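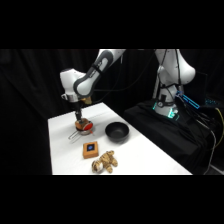
News > Local > Schools and colleges

Student robot club says its arms can tidy a table. Up to a point, they can

By our education reporter
November

The student robotics club at Abera College has spent most of this term teaching a pair of white robot arms to move household objects from one place to another. The club calls the project Zirkudier, has entered it for a regional student competition in the spring, and says in its publicity that it will "change how we live at home". That is a large claim to hang on a strainer, a bowl and a toy tiger.

The project runs in a curtained-off corner of the engineering block. The work table is white and the cloth behind it is black, which the students say makes objects easier for the software to pick out. It also makes the job a good deal simpler than it would be in anyone's kitchen, where the worktop is rarely white and there is usually a kettle in the way.

The task is easy enough to describe. A few objects are set out on the table. A member of the club types in an instruction, such as putting one thing into another, and an arm is supposed to carry it out without further help. The black gripper closes on the object, lifts it, travels across and lets go. The orange piece with the red face, a favourite of the club, has been going in and out of the little wire-handled strainer for weeks.

According to the club's own half-term report, the arms were given 176 attempts at tasks of this kind and managed 65 per cent of them. The report describes this as "very encouraging". Put another way, more than a third of the time the thing ended up somewhere else, or the arm stopped and waited for a person to sort it out. The report doesn't say which tasks went wrong most often, and when we asked for a breakdown we were told it was being prepared.

There are reasons to be careful even with the better number. The report counts an attempt as a success if the object finishes up "in or touching" its target, so a piece balanced on the rim of a bowl scores the same as one sitting in the bottom of it. Attempts could also be restarted once if the gripper missed on the first go. Other clubs may well score themselves as kindly, but the rules for the spring contest are stricter and allow no restarts at all.

Speed is another matter the publicity leaves out. A single move takes about 40 seconds from the instruction to the release. A small child would have the whole table cleared in that time, though the child might also walk off with the tiger.

The tiger, in fact, is where the project gets more interesting. Hard objects keep their shape when they are gripped, and the students have had most of their good results with those. Soft toys don't. They sag, they turn in the fingers and they look different every time they are put down, with legs pointing in new directions. The club has set itself the target of having an arm pick up the tiger and lay it in a box by the end of term. Members admitted that they had not yet done it reliably, and it was refreshing to hear somebody say so.

The second arm has a smaller part so far. The plan is for the 2 arms to work together, one holding a bowl steady while the other fills it. At present they take turns. Running both at once led to several near misses in October, and the club's supervisor has asked for a slower speed limit before it is tried again.

Money for the project came partly from the college and partly from Brultico, a local packaging firm that hopes to recruit from the engineering course. The firm's name will appear on the team's shirts at the competition. Nobody we spoke to could say whether Brultico had seen the half-term figures before it agreed to put its name to the thing.

None of this is meant to run the students down. They have written most of the control software themselves, they turn up in their lunch hours, and several of them had never touched a robot before September. A first-year who can get an arm to close on a small object and put it down again has learned something worth knowing about geometry, patience and loose cables. As coursework it looks sound.

The trouble lies with the wording. A leaflet handed out at the college open evening told parents that Zirkudier would be "ready for the home" within two years. It gave no price, and nothing about safety or about how the arms would cope with a room that had not been arranged for them. Asked about the leaflet, the college said it had been written to "inspire prospective students" and that the wording would be looked at before the next print run.

The last team from Abera to enter the competition, with a sorting machine named Jusero, made similar promises and went out in the first round when the hall lighting turned out to be brighter than the classroom's. This year's members say they have learned from that and will practise with the curtains open after Christmas. They had not tried it when we visited.

The club meets at lunchtime during term and is open to any student at the college. A public demonstration is planned for the last week of term in the engineering block, starting at 4.30 pm. Visitors will be able to choose which object the arms try to move. We would suggest asking for the tiger.

Related stories

Open evening numbers up at Abera College
Jusero team knocked out in first round
Brultico to take on engineering apprentices
Letters: do our schools need more gadgets?
Library coding sessions move to a later start
College bus timetable changes again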